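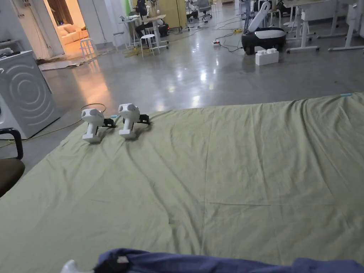 Figure 4. Large sheet laid out on the concrete floor, with the washing machine and a chair at the left.

4. Surfaces used for spreading and folding large linen

4.1 Scope of this section

The preceding section dealt with small items – towels, pillowcases, napkins – which can be folded in the hand or against the body. This section deals with flat and fitted sheets, duvet covers and other pieces that are wider than a person's reach. Such pieces need a surface, and the choice of surface affects how long the fold takes, how even the finished bundle is, and how often the person has to begin again. The Tamo study recorded 200 folds of large linen in 50 households, together with a smaller group of folds carried out in an open room with a hard floor. Results from the two groups are reported separately in Section 5 and are brought together here only where the same behaviour was found in both.

Three surfaces account for almost all the folds recorded: the bed, the table and the floor. Folding in mid-air by two people is common in older household manuals, and was named by several respondents as the way they had been taught, but it was seldom recorded. Most respondents did their laundry alone. A fourth category, "other", was kept for sofas, ironing boards and clotheslines, and contains seven folds.

4.2 The floor

The floor is the only surface in most homes that will take a double sheet at its full size. Respondents in the Skernska interviews were nevertheless reluctant to say that they used it. Several gave the bed or the table as their usual place and then went to the floor when asked to fold a double sheet in their own way. The reason most often given for not using the floor was cleanliness, followed by the strain of kneeling and bending. Both are reasonable, and neither should be read as a sign that the person lacks skill.

A smooth, hard floor behaves differently from carpet. On carpet the sheet grips, and a corner that has been placed tends to stay where it was put. On sealed concrete, tile or varnished boards the whole sheet can travel when one edge is pulled, so that smoothing one side disturbs the other. What is left after this kind of spreading is a pattern of long, low creases running across the piece at an angle, together with an edge that is not quite straight. Both can be seen in Figure 4, where the creases run diagonally and the far edge of the sheet forms a slightly uneven line. For coding purposes, a sheet in this condition was recorded as "spread", and the term "flat" was reserved for pieces with no crease longer than the width of a hand.

The distinction matters more than it may seem. A diagonal crease that is still present at the first fold is carried into every later layer, and by the third fold it shows as a ridge. Respondents who took time at the start to walk around the sheet and draw out the corners had fewer ridges in the finished bundle than those who worked from one side only. Those who worked from one side made up the larger group, and they usually gave lack of room as the explanation. In small apartments the floor beside the bed is often narrower than the sheet, and the linen ends up running under furniture or up against it.

Appliances and seating set the limits of the working area in a similar way. Where the washing machine shares a room with the folding area, the walking distance is short, but the side of the sheet nearest the machine is difficult to reach once a chair or basket has been placed there. The interview protocol therefore included a short question on what the respondent would move before starting. Chairs were named most often. Many respondents did not in fact move them, and folded from the open side.

4.3 The bed
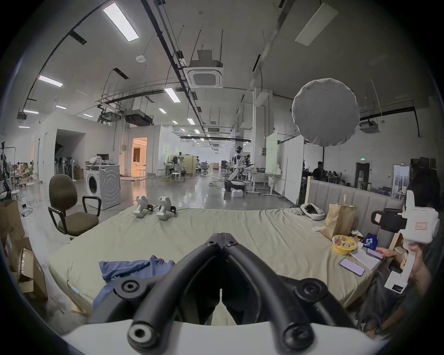 Beds were the preferred surface in the household group by a wide margin. They are at a better height than the floor, they are soft, and they are often close to the cupboard where the linen is kept. The bed is also the one surface that is already the right shape for the item. A double sheet laid over a double mattress hangs down at the sides, but its centre line can be found by eye, and respondents made good use of this. The difficulty is that a bed is seldom free from one end to the other. On the mattress with the khaki-beige sheet, the side nearest the headboard holds a brown paper bag, a yellow container of snacks, a notebook and two phones, and a crumpled blue cloth lies on the near part at the left. A person folding a large piece on that mattress would have to clear the objects first, fold around them, or use only the part that is left. All three approaches were recorded in the household group, and the third was the most frequent.

Folding on part of a bed has a predictable result. The piece is gathered into a narrower strip before it has been smoothed, and the first fold is made along a line that suits the free space and takes little account of the hem. The finished bundle may look tidy from above while its inner layers are out of line. Respondents who were asked to open such a bundle and fold it again on a cleared bed were able to produce an even result with no further instruction. This suggests that many faults usually put down to poor technique belong to the surface.

A second difficulty concerns the covering that is already on the bed. Where the mattress is dressed, the lower sheet moves with the upper one. Wrinkles in the lower sheet press through and can be mistaken for wrinkles in the piece being folded, particularly when the two are close in colour. Coders working from still images were instructed to trace the hem of the upper piece before recording any crease. Images in which the hem could not be followed on at least two sides were set aside. A bare mattress avoids the problem, but its surface holds the cloth more firmly and makes it harder to slide one layer over another.

Soft surfaces also give way under the hand. When the palm is drawn across a sheet to push out air, the mattress sinks ahead of the hand and a shallow wave forms in front of it. Respondents dealt with this by pulling from the edge – a movement that needs two free hands and a clear line of reach to both corners.

4.4 The table

Tables were used less than expected. Nine households had a table long enough to take a double sheet folded once, and in most of these the table was also used for meals or desk work. The respondents who did fold at a table produced the most even bundles in the study, and they also reported the least discomfort. A hard, level surface at waist height allows the forearm to be used for smoothing, and the edge of the table serves as a guide for the first fold.

The weakness of the table lies in its width. The cloth that hangs over the side has weight, and it draws the rest of the piece with it unless it is held. Respondents placed a book, a cup or an elbow on the sheet to stop it slipping. The Eleck guidance on domestic work surfaces, which was consulted when the interview questions were drafted, does not cover this use, and no recommended table width for linen is offered here.

4.5 Reading the condition of a spread sheet

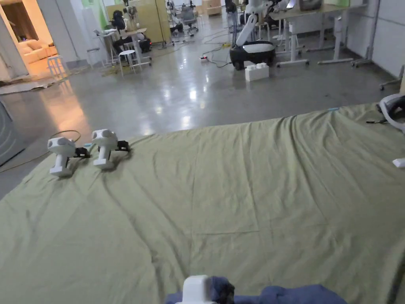

Photo: Tamo Household Linen Study, Siliņa Centre for Domestic Research

Coders were asked to judge each spread sheet on three points before any fold was made: the line of the edge, the direction of the main creases, and the presence of other items on the cloth. The edge was given the most weight. An edge that lifts or curls away from the floor is a sign that the hem has been turned or that the cloth is under uneven tension, and it should be laid down again before folding starts. The far edge of the olive-green sheet curls slightly in this way, while the surface carries both soft wrinkles and long diagonal folds. Taken together, these would place the piece in the lower of the two "spread" grades.

Small soft wrinkles were not counted. They are present in almost any woven sheet that has not been ironed, and respondents paid them little attention. Long folds were counted when they ran for more than half the width of the visible cloth. Two coders worked on each image separately, and disagreements were settled by a third. Most disagreements had to do with strong light. Glare from ceiling fixtures on a polished floor makes the floor bright and the cloth beside it appear darker and smoother than it is, and the shadows that mark a low crease can be lost.

Other items on the cloth were recorded by position only. An item near a corner was treated as a possible hindrance to the first fold, and an item near the centre as a possible hindrance to smoothing. A second piece of cloth lying on the sheet was given its own code, as respondents in the household group often left one piece on top of another while they worked and then folded the two together by mistake.

4.6 Implications for instruction

Printed guides to folding usually begin with the first fold. The material in this section suggests that they would be more useful if they began with the surface. For a person living alone in a small home, advice to clear the bed completely is likely to do more for the finished bundle than a new folding pattern. Where the floor is used, a clean underlay with some grip would limit travel on concrete or tile, although its effect was not tested in the present study. Instruction for older adults and for people with limited reach should favour the table, even when this means folding the sheet once in the hand before it is laid down.

The grades described in Section 4.5 were revised in May, after the first round of coding. Earlier entries were checked against the new wording and recoded where the two differed. The full wording of the grades and the list of item codes are given in Appendix B.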